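Bastton Publishes Setup and Care Guide for Its Sink-Wiping Robot Cell

COTIA, Jun 16, 2026 — Bastton is happy to share the full setup and care guide for Idik, the washroom cleaning cell that our technicians have been looking after (and, we admit, growing rather fond of) since last December. The guide walks a new technician through a start-of-shift check at a bathroom vanity, cloths and all.
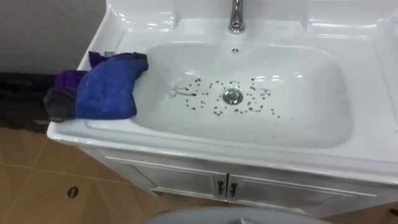

Basin with dark specks around the drain and cloths on the left ledge.

The check begins with the head camera. Glossy ceramic throws back a lot of light, so the guide asks the technician to compare views from slightly different angles and lower the exposure until small marks stand out from the reflections.

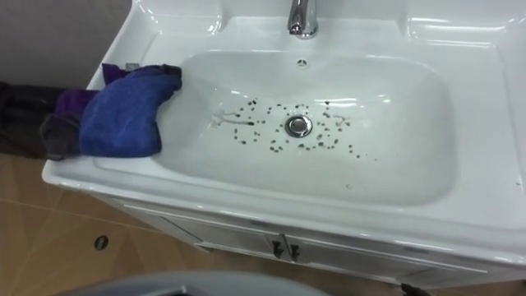 Once the view is settled, the wrist is brought to its zero position and the reach to the basin floor is taught again in 3 touches, always with a folded microfiber cloth in the grip. Skipping the cloth gives a false height, and we have the scratched test bowls to prove it!

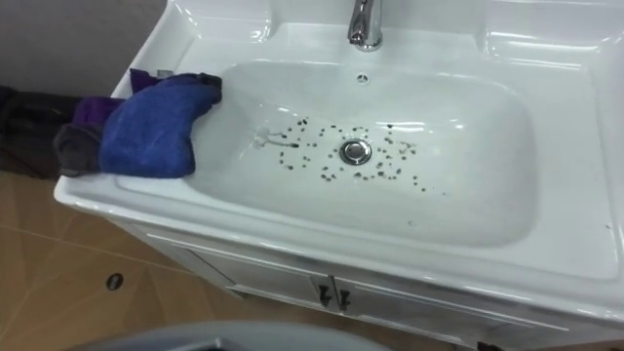

Pressure comes next. Idik leaves our shop set to 17 newtons, and the guide explains how to bring that down gently for thinner cloths. Gripper pads are changed after 138 hours of wiping, and the cable along the arm is checked for rubbing at every bend — a small job, but one our service desk would love to see done more often.
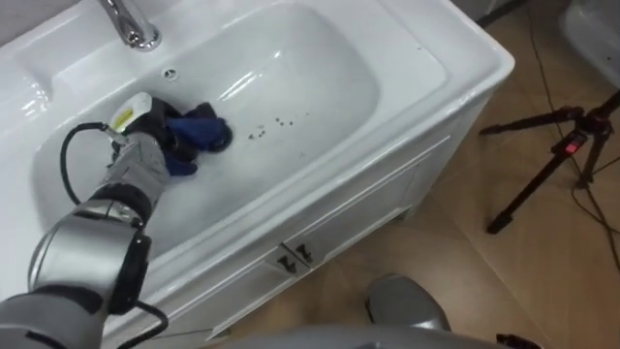 Deisy Guzmán said the cable check was the page she had wanted most, having replaced two worn cables at the Villanueva site, and she asked that the next edition add a drawing of the correct slack.

The guide is free to all Idik owners and can be requested from the Bastton service desk under part number 1471.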